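Subject: Re: [studentrobotics] Bin-picking cell, schedule and rules for the spring term

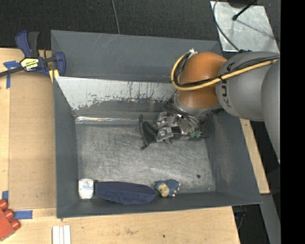
Freya Bellamy
Faculty Adviser, Lendow Student Robotics Club

January 24, 2020

Dear members,

I am replying to the list as a whole, as several of the points raised by Omid Ansari apply to every team that intends to use the cell before the Plivard Challenge. His message is quoted in full at the end.

On the matter of test objects, the teams may continue to use soft items alongside rigid ones. The plush toy with the blue body is to remain in the set. It is a fair test of grasp planning, and the Challenge rules permit deformable objects up to 500 grams. Teams that wish to add items should write to me with the weight and the longest dimension of each. Items that contain liquid, glass or loose powder will not be approved.

Starting positions have been a source of disagreement. The practice of lining the objects up along the near edge of the bin floor is acceptable for checking the vision software and for first trials of a new grasp. It is not acceptable for scored practice runs. For those, a member of another team is to place the objects while the team being scored stands away from the cell. The person who placed them signs the run sheet.

The bin itself will not be replaced this term. I understand the concern about the scratched floor and the reflections it produces, and I have read the Turunen team's report on false detections along the wrinkled metallic strip at the far side. The Challenge organizers have stated that the condition of the competition bin will not be announced in advance, and I would prefer that our software learn to deal with a worn surface. Teams may mask the strip in software during development. They may not paint the bin, line it or cover any part of the interior with tape.

The bar clamp at the corner is part of the approved setup. Please do not loosen it to gain clearance for the arm. If a planned path comes too close to the clamp, the path is to be changed. Any team that finds the bin out of position should stop work, inform the supervisor on duty and repeat the calibration before the next run.

With regard to speed, the limit for student operation of the KUKA arm remains 300 millimeters per second at the tool. Requests to raise it for the final weeks of practice have been considered and declined. The present scoring gives much greater weight to completed picks than to time, and our results in November did not suggest that speed was what held us back.

Cable routing should be inspected at the start of each session. The operator is to move the wrist slowly through its planned range and watch the yellow cable and the black cables that run with it for pulling or rubbing. Cable ties may be replaced only with the power off and with the supervisor present. The same applies to any change to the gripper assembly.

Each team will have 2 sessions in the cell per week, and each session is to be attended by at least 3 members, one of whom must hold the operator certificate. Sessions that begin without a certified operator will be counted as used. The Kuria team has asked to exchange its slots with the Turunen team, and I have no objection provided both captains confirm this on the list.

Run sheets should be placed in the folder by the door at the close of the session. I would also ask captains to enter failed grasps with the same care as successful ones. Several of the November sheets listed only the final score, and they were of little use when the teams came to compare methods.

Yours sincerely,
Freya Bellamy

----- Original message -----
From: Omid Ansari
To: studentrobotics list
Subject: Bin-picking cell, schedule and rules for the spring term

> Dear Dr. Bellamy,
>
> On behalf of the team captains, I would like to request a ruling on a
> few questions before the new schedule takes effect.
>
> First, may we keep the soft objects in the practice set, and may teams
> propose additions? Second, is it permitted to arrange the objects in a
> line before a scored run? The teams have followed different practices,
> and their scores cannot be compared.
>
> Third, the Turunen team has asked whether the bin could be replaced or
> lined, as the marks on the metal floor affect its camera results. The
> Kuria team opposes any change, having tuned its software to the bin as
> it stands.
>
> Finally, the captains would welcome a decision on the speed limit and
> on the number of weekly sessions available to each team.
>
> Respectfully,
> Omid Ansari
> Student Chair, Lendow Student Robotics Club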